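Three weeks of the Jusa hand

I've put off writing this up because I wanted to be able to say which one we're keeping. We've now more or less decided, so these are my notes, in the order I'd want them if I were starting again.

The background is short. We have one arm at Grollovby, and the job it's meant to do is sort small flat and floppy things into a compartment tray. Some of it comes in clear bags, some of it is card. For most of last year we did this with a two-finger gripper from Sutitz, which is a good gripper. It opens, it closes, and it does both the same way every time. Where it struggles is anything that has to be taken from a person. It has no give in it, so people flinch, and when they flinch the bag goes on the floor.

Kári Vídalín had been asking for a fingered hand since the spring. I was against it, mostly on grounds of cost and cabling. Then Arnardóttir offered us the Jusa hand on loan until the end of August, and it seemed silly to say no.

## Fitting it

The mounting plate fitted. That was the end of the easy part. The hand wants its own supply, and the cable it came with is too short to run down the inside of the arm and still leave slack at the wrist. We ran it along the outside and tied it at each joint. I don't like cables on the outside. They catch, and they pull on the connector when the wrist turns past a certain point, so I put a software limit on the last joint and lost a bit of reach on the far side of the desk.

Þórey Hedegaard did the calibration. It asks you to close each finger on its own, then all of them together, then with the wrist turned over. It took a whole afternoon the first time because the thumb kept reporting that it was already closed. The fix was in the manual, in a table near the back: you have to power the hand before the arm controller and not after. We'd been doing it the other way round out of habit from the Sutitz.

## Bags

We started with bags since they were what the old gripper was worst at. The test is simple. Someone sits on the far side of the desk and holds a bag out, the hand comes up and closes on it, the person lets go, and the arm takes it over to the tray. We ran it with different people in the chair, and at two closing speeds.

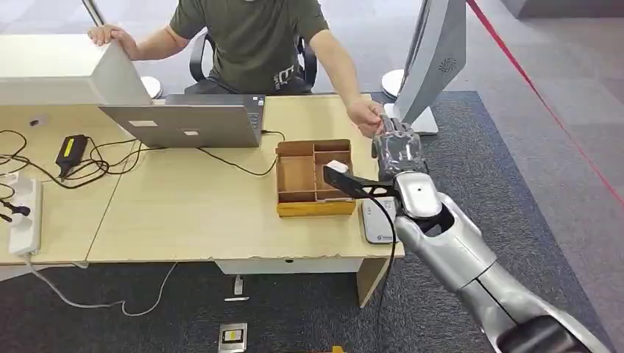

The slow speed was better for the people and worse for the bags. If the fingers take too long, the plastic folds away from them and you end up with a pinch of one corner. At the faster speed it gathers a proper bunch, but Muthu Nambiar said he could feel himself letting go early, before the hand had it. We settled in between, and I wrote the value on the whiteboard so that it would stop changing overnight.

The figures, for anyone who wants them: out of 600 handovers with the Jusa hand, 51 ended with the bag dropped. I don't have a fair number for the Sutitz on the same test. We never ran it in the same way, and I'm not going to pretend the old logs can be compared. All of us who used both thought the hand was better, for what that's worth.

Most of the drops were at the point of release. The force reading from the fingers is noisy with something as light as a bag, and the controller can't tell a bag that's held from a bag that's merely touching. Sólveig Eyvindsson tried using the difference between fingers instead of the total, and that helped. It's about a dozen lines of code and it did more than any of the settings I'd been playing with.

## The tray

Putting things down is a separate problem and I underestimated it. The compartments are narrow and the hand is wide. With two fingers you can go straight down into a small compartment and open up. With this thing you have to stop above the dividers and drop, or come in at an angle with the knuckles clear.

We also wanted to keep the bracket on the wrist, and it gets in the way at exactly the angle you'd choose. Kári's answer was to turn the tray round. Mine was to move the bracket. We tried his first because it was free, and spent a good while with someone pointing at where the thing ought to go down and someone else nudging the arm.

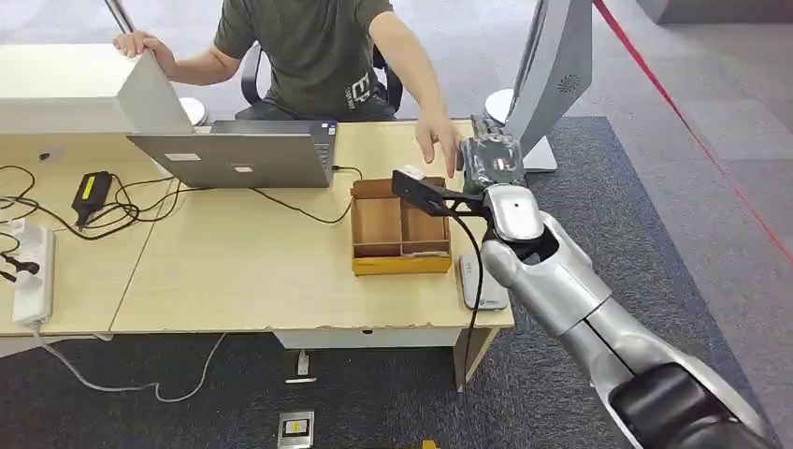
*Working out the approach to the tray, with the hand and the bracket both on the arm.*

In the end we turned the tray and left the bracket alone, so Kári was right. Large compartments are fine. The small ones still go wrong if the bag is a full one, as it lands across a divider and sits there.

One practical note on the desk. Ours is two tops pushed together, and the join moves slightly if you lean on it. That doesn't matter when you're typing. It does matter if you've taught positions on one half and the person being handed things is resting their elbows on the other. I've since put a clamp underneath. If you're seeing errors that come and go with who's sitting there, check your furniture before you check your maths.

## Card

Card was where I expected the hand to do badly, and it was where it did best. Card has an edge, it stays where you hold it, and the force reading comes up cleanly as soon as a fingertip is on it. The fingertips are padded and they grip well. With the Sutitz we'd had to add rubber to the jaws, and the rubber came off every couple of weeks.

The release is better too. You can feel the hand take up the load, and the natural thing is to let go. Ashton Brunton, who had refused to hand anything to the old gripper after it nipped him, went through 92 cards in one sitting and only stopped because it was lunchtime. Three of those were dropped, and he says one of the three was his fault.

We did this part using the small camera at the wrist as well as the one up top. The head camera loses the card whenever the forearm comes across it. The wrist one sees the fingers and the card the whole way in, though it also sees plenty of things you don't want, such as the window, and the exposure jumps when the wrist rolls towards the daylight. I fixed the exposure by hand and put up with everything being a bit dull in the mornings.
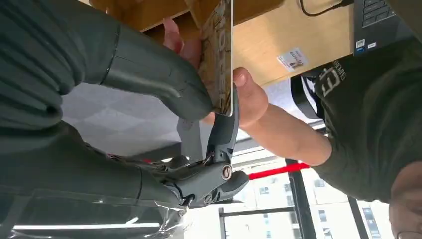

*Card handover from the wrist camera. Fingertip on the card, person still holding on.*

If I could only have one camera for this I'd have the wrist one. The head view is useful for finding the person and for working out afterwards what went wrong, but the last stretch of the movement needs to be seen from close up. Þórey disagrees and thinks a better-placed head camera would do it all. She may get her chance, as there's a bracket on order.

## What I don't like

The wiring at the base of the fingers is exposed. I've been told there's a cover for it. Ours didn't come with one, and every time somebody reaches over to free a stuck bag I wince.

The hand warms up. After 15 minutes of steady work the closing force drifts upwards, and by the end of an hour the thumb is noticeably keener than it was at the start. It isn't dangerous at our settings, but it does mean a morning run and an afternoon run don't behave alike. We now do a warm-up before taking any figures, and I've thrown out the first two days of logs where we didn't.

The controller software is fine when it works. When it doesn't, it reports every fault as a communication fault, including the one where I'd left the stop button pressed in. I rang Arnardóttir twice and they were patient about it both times. They say more detailed messages are coming in the next version. I'll believe that when I see it.

It's also slow to start. The Sutitz is ready as soon as the arm is. The hand goes through its little routine, each finger in turn, and if you've left anything in its palm it stops and you have to begin again.

## What we're doing

We're keeping the hand for handovers and going back to the two-finger gripper for anything that only involves the tray. It's an unexciting answer and it means changing tools, which takes four screws and one connector. I'd hoped for one thing that did both. Sólveig thinks a narrower hand would manage it, and she's probably right, but there isn't one we can afford.

If you're thinking of doing the same, my advice is to sort out the cable first. Get a longer one before the hand arrives and route it properly, and leave more slack at the wrist than looks right. Nearly every lost hour in the first week was down to that connector. I'd also get people who don't work on the robot to sit in the chair early on. We all learned to hold the bag in the way the hand liked without noticing we were doing it, and then Ashton sat down and held it completely differently.

I'm hoping to run the card test again with the lights off and the blinds down, to see how much of the wrist camera trouble is the window. Muthu has also asked for gloves to be tried, since the people who'd use this would mostly be wearing them. I've got a box of them on my desk and the loan has a fortnight left on it.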